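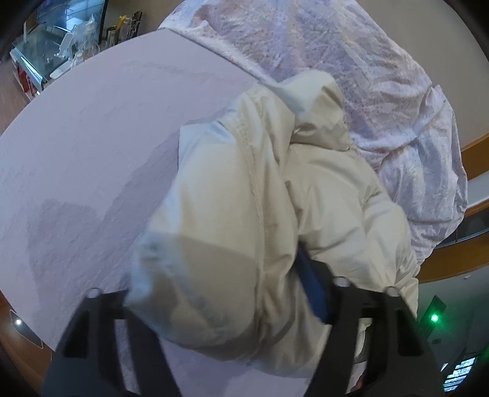 Cream puffer jacket, bundled.

Thu 5 May
Reading time: 2 min

Volthorpe listing - notes on the floor area and the draft text.

Re-measured the Volthorpe house with the laser. Total comes to 2,086 sq ft inside. The old Bhardwaj particulars give 2,766, and I think I see how they got there. Add the garage, the covered terrace and the whole of the attic including the part under the eaves and you land close to it. Going with 2,086 on the listing and putting the garage and terrace on separate lines.

Laser read short twice in the sunroom, glass on two sides. Taped it by hand. Long wall is 146 inches, same both times, so the plan stands as drawn apart from the closet door, which swings the other way.

Draft text, first try: "Panoramic views over the valley." Walked it again to check. The valley shows from the upstairs landing and the back bedroom. From the kitchen it's mostly the neighbor's hedge. Changed to "valley views from the upper floor." Also took out "exceptional," we used it on the last four.

Lot line on the east side still unclear. The plat has the fence on our side, the seller says it was moved. Leave the lot size off until the survey copy comes in from Brirkness.

Doltow template: cuts the description at 43 words on the phone layout, no warning. Moved the bedroom count and the view into the first sentence so they survive. The web layout is fine. Tried the same text with a line break after the first sentence and it cut even earlier - don't use line breaks.

Still to do:
- redraw closet door on plan
- ask seller for age of boiler
- evening shots from the landing, sun is behind the house until after four
- check whether the well is shared

Key is back in the box, second hook.

Last updated: May

Contact the listings desk | © Brirkness | Back to top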